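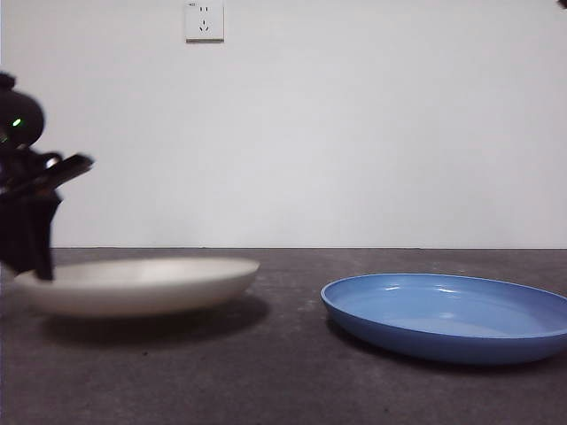

What does Cilora do?

We press and bottle cold-pressed rapeseed and flaxseed oil in Lakstead, and we sell it to shops, bakeries and home cooks.

About us

Cilora was started by Margus Zariņš, who had been buying seed for a larger mill and wanted to run a small one. The first press was bought secondhand and set up in a rented shed on the Kalniņš farm. The farm still grows most of our rapeseed. Flaxseed comes from two other growers on the same road.

We moved to our present building on Drevico Street when the shed got too small. It has 3,060 square feet of floor, split between the seed store, the press room and bottling. The office is upstairs and the shop is at the front, to the left of the loading door.

How we work

Seed is cleaned and dried on the farm and reaches us in bulk bags. We run 3 presses, all slow screw type. The oil stands in steel tanks until the sediment drops, then goes through a paper filter and into dark glass. We don't refine it or add anything to it. Flaxseed oil doesn't keep long, so we press it in small runs and print the pressing date on the neck label.

The press cake left over goes back to Kalniņš as cattle feed — a few bags are kept for people who bake with it. Ask at the counter.

Who buys from us

Our oil is stocked in 70 shops, most of them independent grocers. We also fill larger cans for bakeries and restaurant kitchens. Trade customers have a minimum order of one case, and cases can be mixed.

Visiting

The shop is open Tuesday through Saturday. Bring back clean Cilora bottles and we'll take the deposit off your next one. Group tours of the press room start again in June and need to be booked by phone. Please wear closed shoes — the floor gets slick near the tanks.

Page last updated 26 December 2019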